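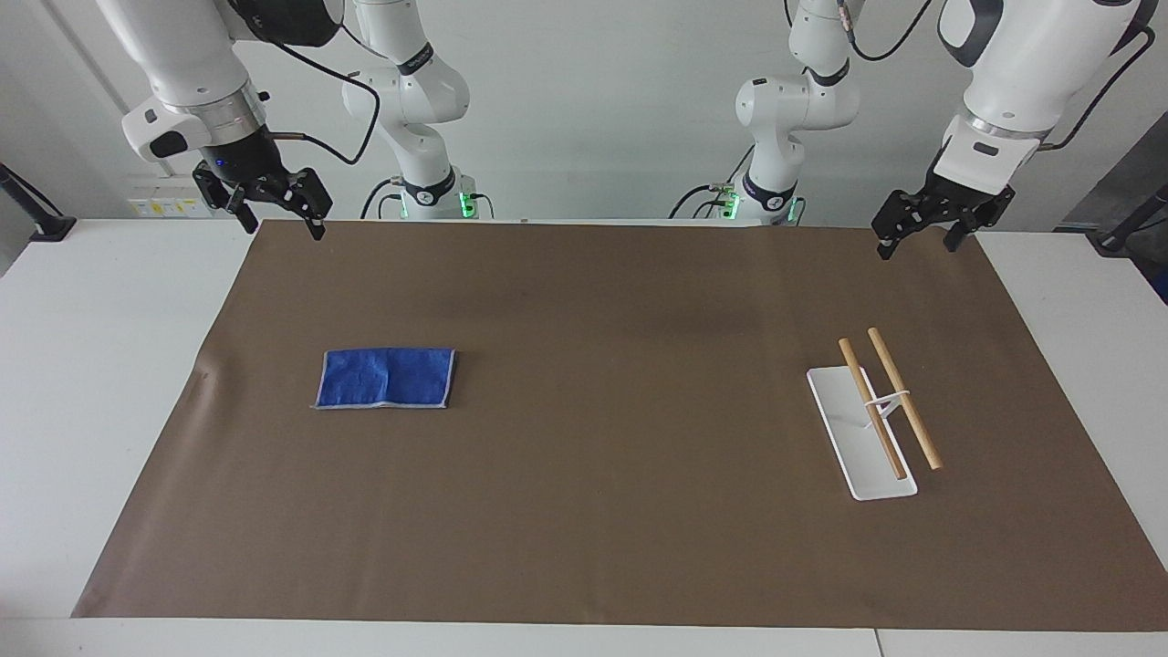

Annunziata Palumbo: Please do not run the zero routine again before you send me the status file. Each time it is run, the old values are overwritten and I can't see any more what the left gripper was reporting. Is the fault only on the left side, or have you seen it on the right also?

Reply from Prasdale workshop:

Thank you for the quick answer. I have run the zero routine two times before I opened the ticket, I am sorry for this. I have not touched it again. The status file is now attached.

The fault is only on the left arm. When I say left, I mean the left arm of the robot, as in your manual. If you stand in front of the table it is on your right hand. I write it because in my first message I mixed the two, and maybe you were looking in the wrong log.

I describe again what we have, so that all is in one place.

Product: Tamerell two-arm bench kit, on trial through D'Amico
Software: Flillia, the version that was delivered with the kit in October
Fault: left gripper is "not ready" after the start position
Message on screen: OPEN WIDTH NOT REACHED (LEFT)
Other messages: none

What happens: I press Start. Both arms go to the start position, above the two outer sides of the brown paper mat, with grippers open and pointing down. The lights on both bases are green. Then the program should begin with the sticks, but it waits and the message comes. The arms do not make a strange noise and there is no emergency stop. If I press Continue, sometimes it goes on normally and sometimes the same message comes back.

The right arm, which does the blue cloth, has never given the message.

Annunziata Palumbo: Thank you, the file is good. The left gripper should report 39 mm when it is fully open. In your file it reports 37 at every start where the message appeared. The limit for "ready" is between these two values, so the program does what it must do. The question is if the fingers really open less, or if only the reported value is wrong. Can you measure between the fingers with a caliper? Power off the arms first, and do not push the fingers by hand.

Reply from Prasdale workshop:

Measured with power off, three times, always at the tips of the fingers.

Right gripper: 39 mm
Left gripper: 39 mm

So it seems to me that the fingers open correctly and the value is wrong. But I am not sure if the fingers move a little when the power goes away. Please tell me if this measurement can be trusted.

I have also looked at the cable of the left arm. It makes a wide arc across from the upper arm to the base. In the installation sheet I find a drawing for the right arm only. Is this loop allowed, or should it be fixed shorter? I did not move it.

Annunziata Palumbo: The measurement can be trusted, the fingers keep their position without power. The loop is allowed, the arm needs it to turn. Please check only that it cannot catch on the things next to the table when the arm goes to the side. Now I would like you to change one setting. In Flillia, go to Grippers, Left, Settling time. What do you have there?

Reply from Prasdale workshop:

The settling time on the left is 32 ms. On the right it is 1000 ms. I was surprised by this difference. I did not change it, and my colleague says the same, but I cannot prove it. Maybe it was like this when the kit arrived.

If I understand the help page correctly, this is how long the program waits before it reads the width. Then 32 ms is too short, and it reads the value when the fingers are still moving. It would also explain why Continue sometimes helps.

Annunziata Palumbo: You understand it correctly. Please set the left to 1000 as well, save, and restart Flillia completely. If you only close the window it keeps the old value. Then run the program without the parts first, and with the parts after.

Reply from Prasdale workshop, Sun 17 December:

I did the steps in this order:

1. Settling time left set to 1000 ms, saved.
2. Flillia closed from the menu, computer restarted.
3. Opened the page again. The value is still 1000.
4. Took the cloth, the stand and the sticks from the mat. Ran the program in dry mode. No message, left width 39.
5. Put all back. The stand on the right half of the mat, the folded cloth on the left half.
6. Ran the program normally, one time after the other until lunch. No message.

I followed the cable with my eyes during the dry run. It stays free of the equipment at the side of the table, but not by much, so I will move the table a little to the other side when there are two of us.

I have two questions which are still open - they are not urgent.

First, can the message show the value that was read? With "37, expected 39" on the screen I would have found the right page sooner.

Second, the trial with D'Amico. We lost some working days with this fault and I would like to know if they can be added at the end. I don't know if I must ask you or them.

Annunziata Palumbo: For the days, please write to D'Amico and give the number of this ticket, I have added a note there for them. The message text I have passed to the Flillia developers as a request, I can't promise a version. I leave the ticket open until you have moved the table and made one more start from cold.

Reply from Prasdale workshop:

Table moved, arms powered off overnight, started this morning. Left width 39, right width 39, no message. I also exported the settings and attached them here, so there is a copy with the correct value if we need to install again. From our side the ticket can be closed.

Status: Closed
Cause: settling time of left gripper too short
Open request: show measured width in error message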